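Progress Report to the MacLeish Fund
Project: Flollollow (feature film, drama)
Submitted by: the production office, Eststead
Feb 9, 2020

1. Where the film stands

Principal photography is finished. The last scenes were the winter exteriors at the Eststead rail yard, held over from the first block because the yard was still in use. Those scenes are now with the editor along with everything else.

The first assembly runs far too long, as first assemblies do. The current cut is 110 minutes. We are aiming for 100, and most of what has to go is in the second act, where the older brother's trial takes up more time than the story needs. The director wants to keep the jury scene whole. The producers have agreed to look at it again after the next screening.

2. Changes since the last report

Two speaking parts were combined into one during the shoot. This saved four days of cast travel and did not affect the ending. The narration written for the opening has been dropped - it repeated what the first dialogue scene already tells the audience.

The kitchen scenes between the mother and her sons were shot in sequence, which the cast had asked for. They needed fewer takes than planned, and the hours gained went to the night driving scenes.
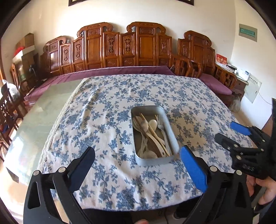

Will the film be ready for a fall festival submission? The picture should be locked in time, but the sound mix has to start on schedule for a finished copy to exist by September.

3. Post-production

Vullex is handling the sound edit and the final mix. Their first pass on dialogue covers the opening reel only. Wind noise on the rail yard recordings is worse than we expected, and some lines will be re-recorded with the lead actors. Studio time for that has been requested but is not confirmed.

The edit contains 806 shots at present. Color work will begin once the length is settled, so that we do not pay for shots that are later cut.

The score is written in sketch form. The composer is working with 4 players and would like to add a second cello for the closing scene. The cost can be met from the music line.

4. Budget

Spending on the shoot came in slightly under the approved amount. The contingency has not been touched. We expect to draw on it for the re-recording, and will send the revised cost sheet before doing so.

5. Requested from the Fund

Release of the post-production payment, and approval of the revised credit wording sent with our last letter.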